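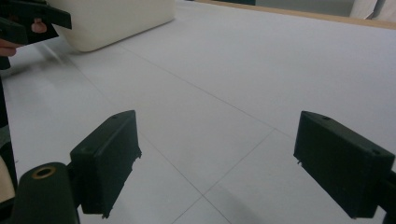

상판 이음매는 처음에 맞춰 놔도 한 달이면 다시 어긋나더라고요, 그래서 저는 설명서의 이음매 항목을 별로 믿지 않습니다. 설치 후기에 달린 이 의견을 빼지 않고 싣습니다. 틀린 말이 아니기 때문입니다. Jedex 흰색 분할 상판은 여러 장의 패널을 붙여 하나의 넓은 면으로 쓰는 제품이고, 패널이 나뉘어 있는 이상 선은 보입니다. 판매 페이지에 적힌 "이음매 없는 느낌"이라는 문구는 이 설명서에서 쓰지 않겠습니다.

4장. 상판 맞추기와 표면 관리

4.1 시작하기 전에

패널을 올리기 전에 하부 프레임 조립(3장)이 끝나 있어야 합니다. 프레임 볼트는 완전히 조이지 말고 손으로 돌려 멈추는 정도에서 남겨 두십시오. 완전히 조인 상태에서 상판을 맞추려고 힘을 주면 대개 프레임이 비틀리고, 그 비틀림이 이음매 단차로 나타납니다.

필요한 것: 동봉된 육각 렌치, 수평계, 마른 천, 곧은 자. 자는 집에 있는 것이면 됩니다. 동봉된 종이 자는 접힌 자국 때문에 단차를 확인하는 용도로는 쓸모가 없습니다.

4.2 패널 올리기

1. 보호 필름은 아랫면 것만 먼저 떼어냅니다. 윗면 필름은 4.3이 끝날 때까지 둡니다.

2. 가장 큰 패널을 프레임 안쪽 모서리에 맞춰 내려놓습니다. 밀어서 맞추지 말고 들어서 다시 놓으십시오. 밀면 아래쪽 모서리의 도장이 먼저 긁힙니다.

3. 나머지 패널을 차례로 올립니다. 이음매가 만나는 지점에서 패널 모서리가 서로 물리지 않았는지 손가락으로 훑어 봅니다.

4. 패널 고정 나사를 바깥쪽부터 조입니다. 한 번에 끝까지 조이지 않고 3회에 나누어 조입니다.

참고: 초판 설명서에는 안쪽 나사부터 조이라고 되어 있었습니다. 어느 쪽이든 된다는 의견도 있지만, 안쪽부터 조였을 때 바깥 모서리가 들린다는 문의가 반복되어 순서를 바꾸었습니다. 이 순서로도 들리는 경우가 있으며, 그때는 4.3의 3번으로 가십시오.

4.3 이음매 확인

1. 곧은 자를 이음매 위에 직각으로 걸쳐 놓습니다. 자가 한쪽으로 까딱거리면 단차가 있는 것입니다.

2. 눈높이를 상판 가까이 낮추고 창 쪽을 향해 이음매를 따라 봅니다. 위에서 내려다보면 희미하던 선도 낮은 각도에서는 훨씬 잘 보입니다. 선이 보이는 것 자체는 불량이 아닙니다. 손톱이 걸리는지를 기준으로 삼으십시오.

3. 손톱이 걸리면 해당 패널의 나사를 반 바퀴 풀고, 낮은 쪽 아래에 동봉된 얇은 받침을 끼운 뒤 다시 조입니다.

4. 프레임 볼트를 마저 조이고 1번을 다시 합니다. 이 단계를 건너뛰고 단차가 생겼다고 연락하시는 경우가 많습니다.

주의: 이음매에 실리콘이나 메움제를 넣지 마십시오. 인터넷에 Gremari 메움제로 선을 없앴다는 글이 돌아다니는데, 저희 작업실에서 해 본 판은 메운 자리가 누렇게 변해 원래보다 눈에 더 띄었습니다. 패널을 다시 분리할 수도 없게 됩니다.

4.4 놓아 보기

윗면 필름을 떼어낸 뒤 바로 무거운 것을 올리지 말고, 가볍고 모서리가 둥근 물건부터 올려 봅니다. 무광 표면은 광택 표면보다 긁힘이 덜 보인다고들 하지만 저희는 그렇게까지 말하지 않겠습니다. 정면에서는 덜 보이고, 비스듬히 보면 보입니다.

1. 상판을 마른 천으로 닦습니다. 조립 중에 떨어진 부스러기가 남아 있으면 물건 아래에서 사포 역할을 합니다.

2. 물건을 이음매에서 조금 떨어진 자리에 놓습니다. 이음매에 걸쳐 놓아도 망가지지는 않지만, 단차가 남아 있으면 흔들립니다.

3. 옮길 때는 듭니다. 밑면이 부드러운 물건도 먼지를 물고 있으면 자국을 남깁니다.

주의: 표면 하중은 패널 한 장에 300 N을 넘기지 마십시오. 이 값은 고르게 퍼진 하중 기준이며, 좁은 다리로 서는 물건에는 그대로 적용할 수 없습니다.

4.5 닦기

평소에는 물기를 꼭 짠 천이면 충분합니다. Lurnero 표면 세정제를 함께 권하는 판매처가 있으나 물과 비교해 차이를 확인하지 못했습니다. 이미 사셨다면 쓰셔도 됩니다. 멜라민 스펀지는 얼룩과 함께 무광 마감도 벗겨 내므로 쓰지 마십시오.

이음매에 낀 먼지는 마른 칫솔로 선을 따라 쓸어냅니다. 물을 흘려 넣지 마십시오. 아래로 샌 물은 프레임 안쪽에 고이고, 그 자리는 상판을 들어내기 전에는 보이지 않습니다.

4.6 다시 어긋났을 때

앞의 의견대로 어긋날 수 있습니다. 바닥이 고르지 않거나 상판 끝을 잡고 테이블을 끌어 옮긴 경우에 특히 그렇습니다. 수평을 먼저 보고, 그다음 4.3을 처음부터 반복하십시오. 나사를 더 세게 조이는 것으로 해결하려고 하면 패널 뒷면의 나사 구멍이 헐거워집니다.

받침이 모자라면 부품 번호 711로 주문합니다. Marchetti 받침도 두께가 맞는다고 하나 저희가 시험해 본 것은 아닙니다. 받침을 두 장 겹쳐야 할 정도라면 받침 문제가 아닐 가능성이 높으니 3장의 프레임 대각선 재기로 돌아가십시오.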